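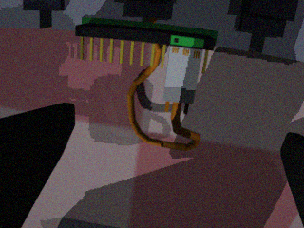

Sunday – petition log

Search this diary Go

Signatures on the Raltura water petition stood at 337 at 7 a.m. The target is 1000 before the council session in April. Of the last 100 entries, 37 came through the reposted tag and the rest through direct links. Esport FM read the text on air once, without the web address.
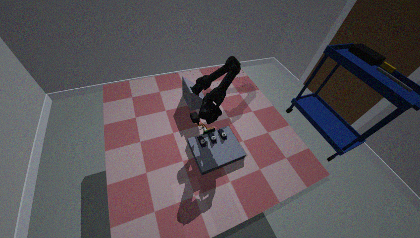
Robot arm over the checkered mat

Removed duplicate entries by email field. Aubert district still has no local organizer. The Istska group will post at noon – same wording, same tag. Next count tonight.

Contact | Back to top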